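The Tyranny of the Clear Table

I bought my desk for its emptiness. In the showroom at Hestundale it stood there with nothing on it, pale and rather smug, and I thought: I could be that sort of person. It cost 1,659 kroner, and within a fortnight it held three mugs, a bicycle lamp and a bag of onions.

A clear surface invites company. You put down one glove and by supper it has friends.
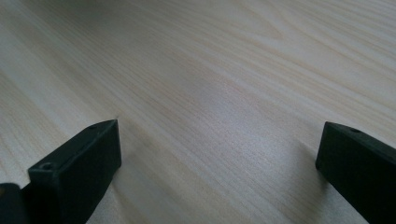 Bare wood grain, a sight rarer in most homes than we let on.

The approved cure is the basket. Every tidying guide reaches it by page 20, usually with a sermon about each object having a home. I have come round to baskets, though not to sermons. Mine has to be wide enough to throw things into from a chair, and it stays on the table, where I can't pretend to have forgotten it.

Soft things are the worst offenders. Books stack and pens roll off, but anything made of cloth just slumps where it was dropped and looks settled.

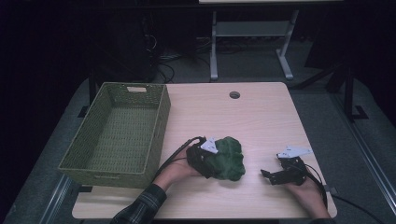
Akinyi Laizer thinks I am far too kind to baskets, which in her view only give the mess a smarter address. She gave away hers in August and now folds everything, including, she admits, things that were never meant to be folded.

I tried folding. A jumper will go along with it. A furry cushion will not, and comes back up at you like dough.

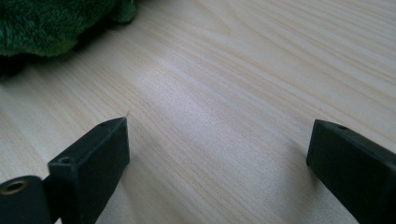 Should the basket be emptied every day? Once a week is plenty, so long as it gets emptied all the way to the bottom, where the odd socks and the good scissors are.

My own record stands at 27 days, and I found a library card. The desk was clear for the whole of that evening. I ate standing up in the kitchen so as not to spoil it.

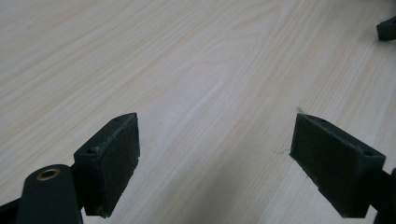
The arches in the grain, best enjoyed before the post arrives.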